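## 3. Getting your work surface ready

Now for the fun bit! The Dradgate table top is on its legs, the film is off, and you can start turning it into a place where things get sorted, mended, wrapped or glued. Give yourself 40 minutes for this section and put the kettle on first.

You will need:

- a soft cloth and a bowl of lukewarm water
- a dry tea towel
- the felt pads from bag 9
- whichever small storage box you plan to keep on the table

### 3.1 First clean

1. Wring the cloth out well. It should feel damp, with no drips.
2. Wipe along the grain, working from the far edge towards you.
3. Dry straight away with the tea towel, going the same way.
4. Look across the surface with your head low, near a window if you can. Smears show up beautifully at that angle and you can catch them before they set.

**Note:** The pattern on a wood-grain laminate varies from one stretch to the next. Expect warmer, pinkish-tan bands beside very pale ones, and the odd swirl that looks like a knot. We love this about it! It is part of the finish and won't rub off, so please don't scrub.

**Caution:** No scouring pads, no bleach, no cream cleaners. They dull a matte surface and the dull patch stays.

### 3.2 Placing your box

A clear or smoky plastic box is a lovely match for a pale top, as the grain carries on showing through the tint and the table still feels roomy.
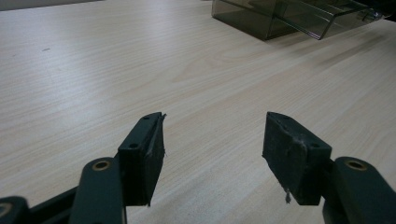
Keep it towards the back and over to one side, so the middle stays free for whatever you're working on. Right-handers often like it on the right, but do try both (Vesna Radulović, who tested the first Dradgate tables for us, swapped sides twice in one August and is very happy on the left).

1. Turn the box over and check the base for grit. One grain of sand can leave a long scratch.
2. Stick a felt pad under each corner and press for a slow count of 9.
3. Set the box down flat. Lift it whenever you want to move it, even a little way.
4. Sit in your usual chair and reach for it. If you have to stand up, bring it closer.

**Note:** If your box has a metal clip or fitting, turn it so the metal can't touch the table when the box is opened.

### 3.3 Small marks

Tiny dark specks are nearly always crumbs, ink or a dot of glue. Try these in order and stop as soon as the mark goes:

1. A dry fingertip.
2. The damp cloth, held on the spot for a minute.
3. One drop of washing-up liquid on the cloth, then a wipe with clean water, then dry.

Still there? Touch-up stick 1002 comes in the Tradine care kit, and the method is on page 115. Practise on the underside first, it's surprisingly satisfying.

Go on to section 4 to fit the cable tray.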